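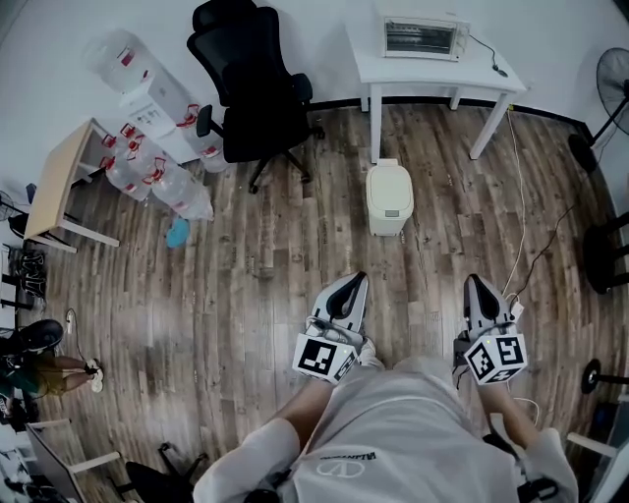
*The back wall in Suite 111. Water dispenser and jugs on the left, toaster oven on the white table.*

**Erthorpe News, November 27, 2022**

## The snack corner in Suite 111

The snack corner has stayed where it was put in September, along the back wall of the big room. Several people in the Cundwood building have asked whether they can use it, what it has, and who orders the water. The answers are below, along with two changes that start with this issue.

Anyone with a desk on our floor can use the corner. Visitors can too, if they are with somebody who works here. The room is a working room during the day, so walk along the wall side when you come in and keep your voice down if people are in the middle of something. If the door is shut, knock and wait.

**Water.** The dispenser takes the large clear jugs with the red handles and red caps. Wikport delivers them and takes the old ones back on the same trip. Most of the questions we got were about which jugs on the floor are full and which are finished, and people have been picking them up to find out. From now on, finished jugs go on their sides and full ones stand upright. It will take a delivery or two before everything on the floor follows the rule, so check the weight before you lift one onto the dispenser for the time being.

To change a jug, wipe the neck with a paper towel, take off the sticker and lower the jug in straight. Two people should do it if either one has a bad back. If some water spills, dry the planks right away. The floor in this suite is 1,746 square feet of wood-look planking, all laid in one go, and the landlord does not have any spare pieces in the same color. Put the cap back on the finished jug before you set it down.

Wikport wants the order by noon the day before a delivery. There is a sheet on the inside of the supply closet door. If you put on the last full jug, make a mark on the sheet, and the front desk will place the order.

**The table and floor.** The white table has thin legs and is not made for heavy loads. The toaster oven can stay on it. Boxes of equipment, cases of soda and the big coffee urn can't. The urn belongs on the counter in the hallway kitchen, where it has its own outlet.

Please do not sit on the table or lean on it. One of its feet came loose in September and was tightened again, and we would like it to last until the spring furniture order. If it rocks, tell the front desk and they will get a wrench.

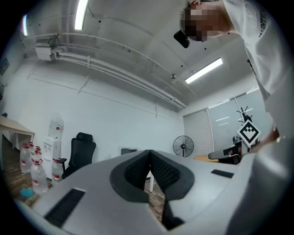
*Plank floor and a white table leg, with a person leaning in on the right.*

The planks get swept at the end of each day and mopped once a week. Crumbs are the main problem. A hand brush and pan have been hung in the supply closet, on the second hook, and they are meant for this corner - please don't borrow them for the workshop. Use a damp cloth on sticky spots. The spray cleaner from the restroom leaves a film on this floor, so leave it in the restroom.

The small cream-colored bin with the lid is for food waste and paper towels only. It fills up fast at lunch. The liners are in the closet, on the shelf under the brush. The bin tends to travel around the room during the day, and that's fine, but it should be back by the table by 6 in the evening, when the cleaners come through. They will not look for it.

**The toaster oven.** Siddiqui Electric checked the outlets along the back wall in September and had no concerns about running the oven there. They did ask us to plug it directly into the wall and to keep it off the same power strip as anything else that heats. They also asked that the cord be left loose on the tabletop and kept away from the back of the oven, where the case gets hot.

Some basics, as the same questions keep coming up:

- Use the tray. Cheese on the bare rack drips onto the elements.
- No paper plates, paper bags or plastic lids inside.
- Stay in the room while it is on.
- Turn everything to off when you finish, and leave the door open a little if you have just cooked something with a strong smell.
- The crumb tray slides out. Empty it into the bin once it has cooled.

Leftover pizza does well on a low setting for a few minutes. Frozen items take longer than the package says. Bagels should be cut before they go in, and a thick one may need to go on its side of the rack by itself. We have had a request for fish to be kept out of this oven, and we are passing it on as a request.
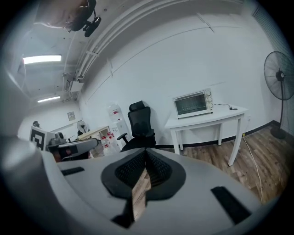
The oven has room for one meal at a time, two if they are both small. There is often a line between noon and one. If you can eat at half past eleven, or after one, you will not have to wait. There is also a microwave in the hallway kitchen, and hardly anyone uses it.

**Fans.** The fans belong to the suite and can be moved, but please don't point one at the oven while it is on. It slows down the cooking and blows crumbs along the wall. Pick a fan up by the pole when you move it, and lay the cord close to the baseboard so that people with plates in their hands can get by. The same goes for any other cord you bring into the room. If it has to cross the floor, tell whoever is nearby and take it up when you are done.

**Money.** The corner has $100 left for the rest of the year. Water comes out of a separate account, so the $100 is for liners, paper towels, a new oven mitt and a second tray for the oven. The mitt has been ordered. We have looked at a few trays, and most of them are too wide for a small oven. If you have one at home that you don't need, bring it in and try it for size before we buy.

Two people asked for a toaster as well, and one asked for a sandwich press. There isn't space on the white table for either. The light wooden table farther along the wall is a work table and will stay that way through the winter, so we can't offer that one. We will bring up the question again when the furniture order goes in.

Mugs left by the dispenser overnight will be taken to the hallway kitchen and put on the rack beside the sink. There are six there now, including a green one with a chipped handle.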